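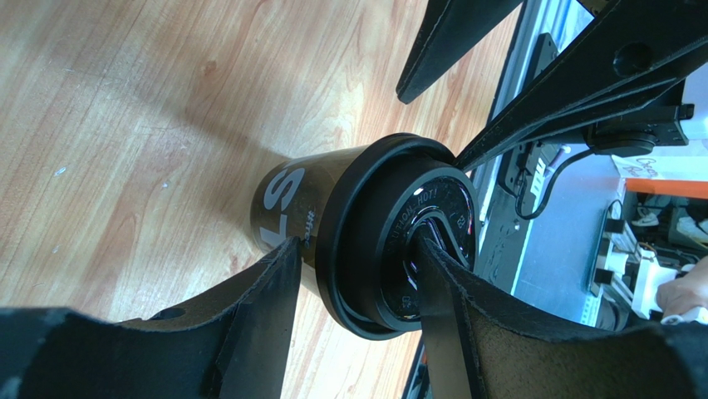

Gripper pads don't need the special cleaner Sterklow sells. I doubt anything in that bottle beats a damp rag, and I've gone through 2 of them. Wipe the pads with the power off, then look at the edges – a pad pressed against a cup lid, with its edge a little frayed, can still look fine from the front. Merle Hollis swears by trimming the fuzz with a blade. I'd order a new pad. Check the camera cable while you're there, and leave some slack in the loop.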